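The rug lady of Tromberg

September 2, 2018

I'd been meaning to go and talk to the woman who runs Memora ever since she saved my hallway runner from the tip. She asked me not to put her name in ("people will ring me at home, they already do") so she's going to be the rug lady for the rest of this, which is what everyone in Tromberg calls her anyway.

Memora is the skinny shopfront between the chemist and the old Brandão bakery, and if you've walked past it you've probably smelled it. Wool, mostly, and a bit of hot glue. I turned up with two coffees and she put both of them on a high shelf straight away. No drinks at bench height, apparently! I had to stand up every time I wanted a sip.

I asked how a person ends up mending rugs for a living and she laughed for a good while.

"I answered an ad for a typist," she said. "It was a carpet showroom. They had an old fellow out the back doing the binding, and he'd gone deaf from the machine, so he'd come out and shout at me to come and hold things. I got better at holding things than I ever was at typing."

She stayed there 13 years. By the end she was doing all the binding and most of the repairs, and when the showroom closed she bought the machine off them for 220 dollars and wheeled it home on a furniture trolley with her sister walking behind to watch for bits falling off. 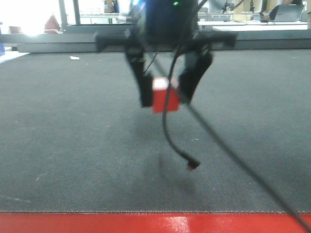 The machine is a Veklow and she is very fond of it and also quite rude to it. It's a binder, so it folds a strip of tape over the raw edge of a carpet and sews it down, and it creeps along the carpet as it goes, a bit like a lawnmower. She showed me on an offcut. I had a turn and went off the side almost immediately.

"Everyone does that," she said. "You look at the needle. Don't look at the needle. Look where you're going." (I've since been told the same thing about riding a bike, reversing a trailer and icing a cake.)

Most of what comes through the door isn't fancy. I was expecting Persian carpets and family heirlooms, and there are a few, rolled up in calico at the back, but the bulk of it is runners, caravan mats, stair treads, and offcuts that people want turned into something for the dog. She doesn't mind a bit. "A dog's rug gets more use than the good one in the lounge. I'd sooner fix that. Someone brings in a silk thing that's been rolled up under a bed and I think, well, what do you want me to do, it's only been looked at by moths."

Moths came up a lot. She has strong feelings about moths. I asked if lavender bags work and got a very long look.

"Smells nice," she said. "Vacuum under the furniture. Lift the couch and vacuum under there, right up to the skirting, and turn the rug around twice a year. They like it dark and they like to be left alone. Same as my brother-in-law."

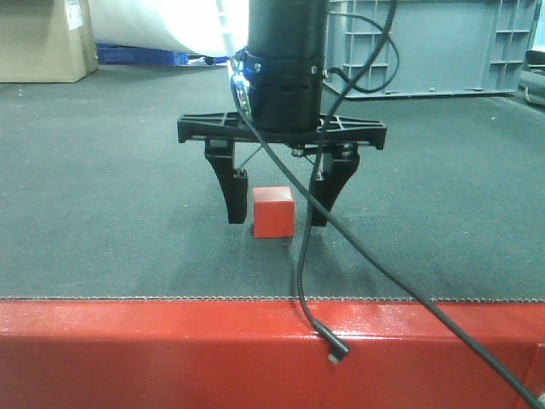

What I really wanted to know was how she decides what's worth fixing, because my runner was in a shocking state and I'd been a bit embarrassed handing it over. She said she starts from the back. She flips the thing over before she even looks at the pattern, and bends it, and listens. If it cracks, the foundation's gone dry and brittle and there's not much to sew into. If it bends like a blanket she's happy, however bad the front looks.

"People apologise for the front," she said. "They say oh, the cat, oh, the red wine. I don't care about the wine. Show me the back."

Then there's the conversation about money, which she hates. She told me about a bloke who came in with a mat he'd bought for 40 dollars and was furious that binding it would cost nearly as much as the mat did. She talked him out of it and sold him a roll of iron-on tape, and he came in again the following November with a tin of shortbread. The tape had held on three sides. She did the fourth for nothing. "Well, it was good shortbread."

I asked whether she'd ever ruined anything and she went quiet and fiddled with her scissors, and then told me about a cream wool rug she'd washed in her second year on her own. The dye in the border ran. She'd tested the blue and she'd tested the green and she hadn't tested the brown, because who thinks of brown? She paid the customer for it out of the holiday money, kept the rug, and still has it in her own bedroom with the pink-brown tide mark facing the wall.

"I see it every morning when I put my socks on," she said. "So now I test the brown."
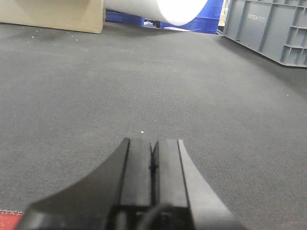 We got onto teaching after that. She's had more than 30 people through her evening classes at the hall, and she reckons the ones who do best are the ones who already knit, closely followed by anyone who's ever worked on boats. Rope people, she says, understand that an edge wants to come undone and that you have to be firm with it. The quilters are lovely but they want everything to be flat. Rugs aren't flat! I looked at my own one when I got home, with my cheek practically on the floorboards, and she's right, it's all little hills.

The first class is all hand work. She won't let anyone near the Veklow until they've gone round a whole doormat with a curved needle and waxed thread, which takes most people until supper, and a fair few of them bleed a bit. I asked if that put people off. "It puts off the ones it should," she said, and passed me the needle, and I can report that it's much sharper than it looks and my blanket stitch is terrible.

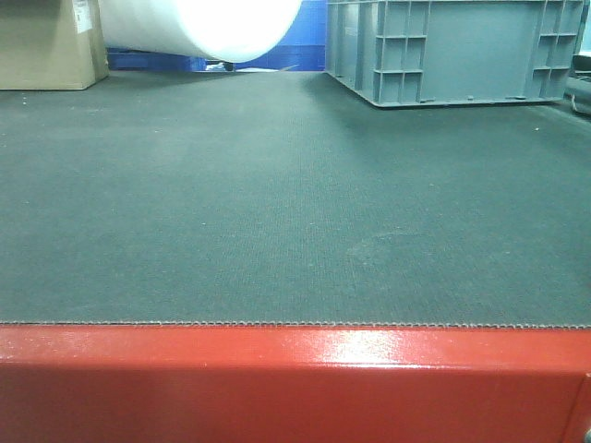
Edges are her whole sermon, really. She'll tell you that a carpet dies from the outside in, and that the middle can go on for decades if somebody looks after the border. Since that afternoon I can't stop looking at how things are finished off, in waiting rooms, in the boot of the car, everywhere. Take the dark mat in the photo, with that row of little grey bumps running along the front where it meets the shiny red edge. I'd never have noticed it before. Now I see how the line wanders up and down a touch and I hear her saying "near enough is fine, as long as it's near enough all the way along." She'd have something to say about those pale specks of dust as well, I'm sure. She carries a stiff brush in her apron pocket and she used it on my jumper while I was still wearing it.

Before I left I asked what she'd do if she ever shut up shop, and she said she'd been asked that a lot lately and was thinking of getting a sign made. She'd like to see some of the places the rugs come from. She'd like a kitchen bench with nothing on it. One of her evening class regulars has been coming in on slow mornings to help with the stair treads, and the two of them have started leaving the heavy rolls for each other, so there may be something in that. She wouldn't say.

My coffee was stone cold by then, still up on the shelf. Hers was gone. I never saw her drink it.

Memora is open mornings, and if the door's locked, knock hard because the machine's loud. The next round of evening classes hasn't been set yet, but there's a sheet on the counter to put your name on, and you'll need to bring your own doormat.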